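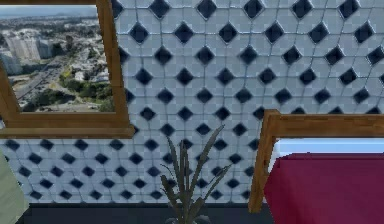 White tile with navy diamonds.

March 7, 2022

Up before six because the radiator was knocking again. Made coffee, answered two emails from Derkach about the invoice, and got to the kitchen measurements before it was fully light. I have put this off since Christmas. The wall behind the stove is 180 inches long if you count the part behind the refrigerator, and I have decided to count it. Last time I didn't, and we had a strip of bare plaster for four years.

The floor question is settled, I think. We keep the boards. Inna Pylypenko came by Saturday to look at them and said they would take one more sanding but not two. She pulled up the corner of the linoleum in the pantry and the wood under it is the same, only darker. She wants $600 for the kitchen and pantry together and can't start until July. I said yes. Waiting is no hardship when it means one less thing going on at once.

That leaves the tile. I went to Demosby on the bus after lunch and stood in the aisle for most of an hour. Everything they have is either plain white or trying to look like stone. The clerk was nice about it and gave me a sheet with prices and the name of another store, Zernico, out past the rail yard. I didn't have the energy for a second bus. I bought a tube of caulk and a bag of onions from the stand outside and came home.

What I want is the old pattern, the octagon with the small dark square set on its point. My grandmother had it on her bathroom floor. As a child I used to sit on the edge of the tub and follow the diagonals with my eyes until they went crooked. I have wanted it somewhere in my own house ever since and never had a room that needed tile until now. Paul says it is a floor pattern and will look busy going up a wall. He may be right. I told him I would think about it, and I have been thinking about it all evening.

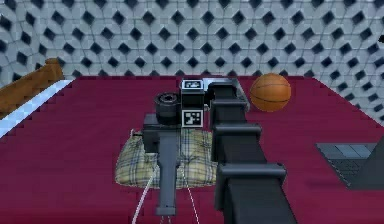 The other thing is color. If the wall has a dark blue in it, then the yellow curtains have to go, and I'm not sure I want to give them up. They were the first thing I sewed after my wrist healed. They could move to the back bedroom, where the window is close to the same width. I measured and it is 23 inches short of what the rod covers now, so they would need taking in. That is an afternoon's work and I don't mind it.

I wrote out the order of things at the back of this book. Plaster first, then the outlet by the sink, then tile, then shelves, then the floor last of all so nothing gets dropped on it. Paul wants the shelves before the tile. We argued about it over soup and did not get anywhere. I will ask Inna, who has seen more kitchens than the two of us put together.

Called Mother at seven. Her cough is better. She asked what the tile was going to cost and I said I didn't know yet, and she said in that case not to buy it. She remembered Grandmother's floor differently from me. She says the little squares were black and that the whole thing was cold as a pond. I was sure they were blue — I could have sworn to it. There are no photographs of that bathroom that either of us knows about.
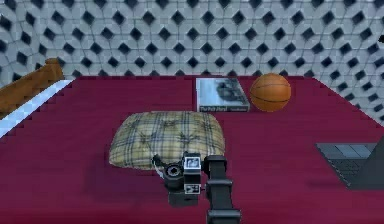

Pale gray and white tile with dark diamonds, and a lot of red under it.

Red is out for us, whatever Paul says about the counter. We had a red kitchen in the Pletusier Street apartment and I was tired of it by the second winter.

Rain started after nine. I put the bucket under the porch gutter and brought in the mat. Tomorrow I have the dentist at 10 and have to return the library books on the way, both of them late. If there is time I'll go on to Zernico and ask for a sample to bring home. Need stamps, lamp oil, and something for Mother's birthday.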